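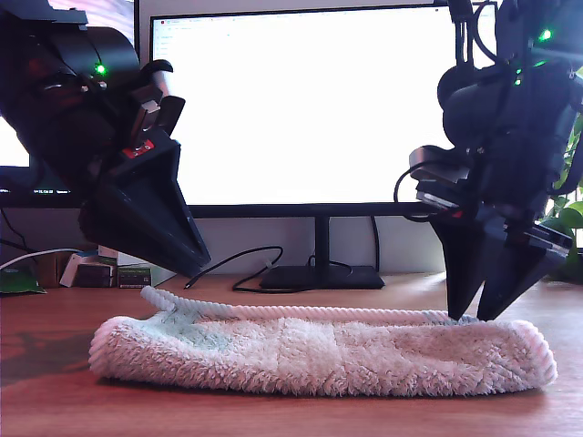 Kanokwan told me to leave the staircase alone. Rip out the kitchen if you want, she said, knock down that awful arch, paint the whole place orange, but the staircase stays where it is or I'm not coming for Thanksgiving.

I hadn't even closed on the house yet. I was standing in the front hall on Postgate with the realtor's lockbox in my hand and my sister on speaker, and she'd seen exactly one listing photo.

The staircase, I should say, went up to a wall. You climbed fourteen steps, very nice oak, turned left at the landing, and there was drywall with a light switch on it. The real stairs were in the back, behind the pantry, and so steep I went up them on my hands. Somebody in the seventies had split the place in two and somebody in the nineties had put it back together, badly, and between them they'd left me with two front doors, a bathtub in what was now the den, and a hallway you had to walk through sideways.

I bought it anyway. I was fifty-one and newly single and I had opinions about crown molding.

Ayman Akl came to look in May. He was the third contractor I'd called and the only one who took his shoes off. He walked through every room without a word, and then he went up the fourteen steps and knocked on the drywall with his knuckles, and put his ear against it like a doctor.

"There's a room back here," he said.

"There's a closet back there," I said. "I've seen the plans."

"Which plans?"

Well, that was a good question. I had a photocopy from the city that said Citska Residence across the top and showed a porch the house didn't have. I went and got it. He looked at it, turned it upside down, looked at it that way, and handed it back very politely.

So we measured. He called out numbers from one side and I wrote them on the back of the photocopy, and then we did the other side, and the two sides were 8 feet apart. I did the subtraction over and over, on the steps, with a carpenter's pencil. I've never been good at math but I can usually manage feet.

"It'll be $500 to open it up and look," Ayman said. "If you don't like it, I'll close it up for nothing."

I called Kanokwan, naturally. She said I told you so, though she hadn't told me anything of the kind.

He cut the hole that same afternoon, neat as an envelope, right around the light switch. The dust took a while to settle. I went in first because I was paying for it.

It was a landing. Just the rest of the landing, with a round window plastered over from the outside, and a built-in bench running under it, and green wallpaper with little herons on it going all the way up to the ceiling. The paper hadn't faded one bit. On the bench was a hardware store receipt for $4.14 and a brass doorknob, the twin of the one on my front door. My other front door.

I sat down on the bench. It was a really good height, which I noticed, I notice that kind of thing now.

"You want the window opened up too?" Ayman asked. He was still standing outside the hole, holding the switch plate.

I said yes. I said how much, and he told me, and I said yes again.

Then I called my sister and told her to bring the pies.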